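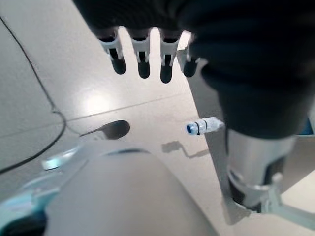
The Pint They Want Back

Giving blood in Munholm costs you an hour and pays one oatmeal cookie. Iveta Říha has made the trade 60 times and considers herself ahead.

The staff at the Plernley Street blood center ask her the same 13 questions each visit – travel, tattoos, recent fevers – and she answers them like a woman ordering her usual.

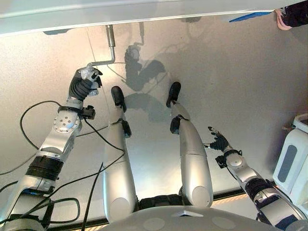

A hand on the crank, with a pale floor below.

First-timers fret about the needle. Říha frets about February, when donors stay home and the cookies go stale.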